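# Let people finish work at three in October

I have worked in the same office for 13 years, and every October the same thing happens. The clocks go back, the car park lights come on before anyone has left, and half the floor goes down with a cold.

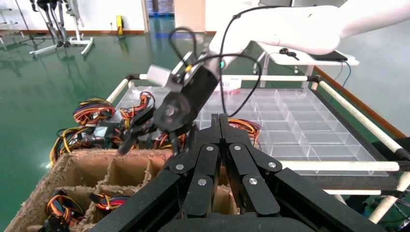

My suggestion is simple. From the end of October until the end of winter, office staff should be allowed to start early and leave at three. The hours would be the same and so would the pay. All that would change is that people could walk home, or at least walk to the bus, in daylight.

The usual objection is customers. I take it seriously, as I spent years answering phones at Panicker, a supplier of door fittings. We had 200 regular accounts and the phones were busy until lunch. After three we mostly dealt with delivery queries, and two people could have handled those on a rota. The rest of us tidied spreadsheets and looked at the window.

My former manager there, Desmond Blackwood, disagrees with me on this and has done for years. He thinks that once you let people choose their hours you can never get them in one room again. I think he is right that meetings get harder. You have to hold them in the morning and you have to keep them short. I would count that as a gain, but he likes a long meeting and we have stopped arguing over it.

A better objection is that early starts are hard on parents. School doors open when they open, and someone has to be there. So the early finish has to be a choice, made once at the start of the season – changing it week by week would drive whoever writes the rota mad. A parent who starts at nine should be able to go on starting at nine, and should not be left out of things for it.

Shops, hospitals and bus depots can't do this, and I don't pretend they can. People who work shifts have been dealing with dark mornings and dark evenings for as long as there have been shifts. But I don't see how it helps a nurse if I sit at my desk until half past five.

It would cost very little to try. Pick one department, run it for one winter, and ask the staff in spring whether they want to do it again. If they say no, go back to the old hours.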